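Effie Dunbar sold her first knitting pattern by post when she was still working at the building society in Benine. It was a child's cardigan with a round yoke, printed on thin paper and folded in four, and it had belonged to her aunt. She put it up for sale one evening and it went before she had washed up.

"I thought, well, there's a whole suitcase of these," she says. "I wasn't thinking of a business. I was thinking of the suitcase, which was under the bed and in the way of the hoover."

That was 17 years ago. She now sells old patterns full time, nearly all of them British leaflets from the 1930s to the 1980s, and sends them to knitters who want a particular thing and can't find it. Her trading name is Tennant Patterns, after the street she grew up on.

We spoke at her house over most of an afternoon. She talks quickly and gets up often to fetch things.

The leaflets come from house clearances, charity shops and people who ring up. The phone calls tend to be the best source. "Somebody's mother has died and there are three bin bags of patterns, and the family can't knit, but they don't want to put them out for recycling. I'll always go and look. I pay for what I take and I tell them what it's worth, and sometimes it's not worth much. Most of it is 1980s double knit jumpers with big shoulders. I've got enough of those to see me out."

What sells is harder to predict than I had expected. Wartime patterns do well, and so does anything with a Fair Isle border. Men's waistcoats have picked up. Baby clothes used to be steady but have dropped off, which she puts down to the number of free patterns online. Balaclavas sell every winter.

"Dolls' clothes are the surprise," she says. "Grown women want the outfit their doll had. They'll describe it to me over the phone, a blue coat with a hood and little bobbles, and they've no idea who made the pattern or what year. I've a fair memory for pictures so I often know it. When I don't know it, it annoys me for days."

Her favourite maker is Lirkatov, a small spinning mill that printed its own leaflets until it closed in the 1960s. They are plainly laid out, with one photograph on the front and the instructions inside in very small type. She has 259 different ones and believes the full run is longer, although no list has survived that she knows of.

"They numbered them, but they skipped numbers, and they used some numbers twice. So you can't say what's missing. I had a man write to me who was sure number 88 didn't exist, and I had it in my hand. It's a bed jacket."

Are they good patterns? She thinks about this. "They're good if you can already knit. They'll say 'work the second sleeve to match, reversing shapings' and that's you on your own. A modern pattern would give you a page for that. And the sizes are tiny. A 34 bust, a 36 if you're lucky. I get a lot of emails about sizes."

She answers those emails herself, and has written a sheet on resizing old patterns which goes out free with any order if the customer asks. It explains how to knit a tension square, how to work out the new stitch count, and which bits of a garment will go wrong first. Armholes, generally. She rewrote it last September after a customer pointed out that the sum for raglan sleeves was wrong.

"It had been wrong for years. I must have sent out 1,000 of them. I did think about writing to everybody and then I had a lie down."

The other thing people ask about is yarn. Many of the wools named on the leaflets haven't been made for decades, and the thicknesses don't line up with what is sold now. An old 3-ply is not always the same as a present-day 3-ply, and the weights are in ounces. Effie keeps a notebook of swaps that have worked for her or for customers. The one she suggests most for the older Lirkatov jumpers is a Benine 4-ply, spun a few miles from her house and sold in undyed hanks.

"It's a bit rough when you start. It washes soft. I tell people to make the swatch, wash it, dry it flat and then measure it, and they write back and say the jumper's too big, and I say did you wash the swatch, and there's a silence."

Her stock is kept upstairs in the back bedroom, in filing drawers bought from a solicitor's office that was closing. Each leaflet has a plastic sleeve and a pencilled card. For a long time the cards were the only record. Three years ago her nephew set her up with Stovutix, a stock program meant for small shops, and she has been typing the cards in since then, an hour at a time, in the evenings.

She is not entirely won over. "It wants a colour and a size for everything. What colour is a pattern? I've been putting 'grey' because you have to put something. But it does tell me when I've sold a thing, and before that I'd been known to sell the same leaflet twice. You feel terrible. One lady had already bought the wool."

Prices start at £2 and most leaflets are under £7. The rare ones go higher, and she is cautious about this part of the trade. She doesn't like to see patterns bought to be framed, though she accepts she can't do much about it. She won't sell photocopies or scans of anything that may still be in copyright, and is tired of being asked.

"People get quite cross. They say, it's only a copy, who's it going to hurt? I say somebody designed that. Often it doesn't give her name, it just gives the mill's name, but she'll have sat there and worked out every row of it. I'd like to know who some of them were."

She has made a start on finding out. A former Lirkatov employee, now in her nineties, wrote to her in the spring with the names of two women who worked in the design room. One of them did all the gloves. Effie has sent back a list of questions and is waiting for a reply, which she says may take a while as the letters are written out by a granddaughter.

She still knits most nights. At the moment it is a pair of long socks for her brother, from a leaflet she would otherwise have sold, and she has got as far as the second heel. The first one had to be pulled out and done again.

"The pattern was right," she says. "I'd read the wrong line. I had my old glasses on."

Orders are posted on Mondays and Fridays, in a stiff envelope with a sheet of card behind the leaflet.

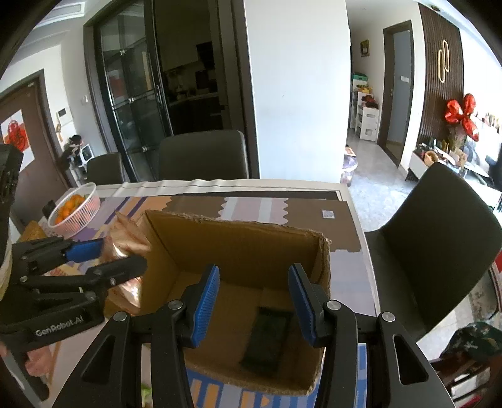

She doesn't charge extra for the card. Customers abroad pay the postage at cost, and anyone hunting for a particular leaflet can write to her with whatever they remember of it, even if that is only the collar.

Contact us | © Tennant Patterns | Back to top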